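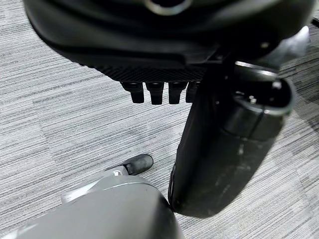
Four pegs, textured plate. Vanonum, back room.

About Vanonum

Small shop, two rooms, one long counter. We fix and resell sewing machines, mostly older home models, plus thread, needles, belts and the odd cabinet if we have space. Margit Backlund opened up with 30 machines from an estate sale and a borrowed van. Since then 1,099 machines have gone back out the door. She keeps the tally in a green notebook, ask to see it.

What we do: cleaning, oiling, timing, new belts, rewiring foot pedals. Pickup within 10 miles, free. Farther out, call first. No industrial machines sorry, the stairs are too narow. 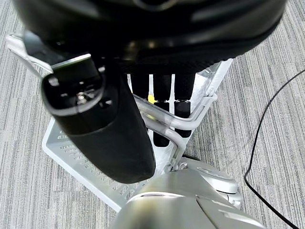

Classes run in the front room. Beginner hemming, zippers, basic quilting. Bring your own fabric, machines are here. Kids welcome with a grownup. The Drulo evening group meets upstairs and has its own sign up sheet, by the register.

Parts orders go out in the morning. If a bobbin case is out of stock we'll call, please leave a number that works. Old manuals too, 121 of them scaned so far, copies at the counter for the price of the paper.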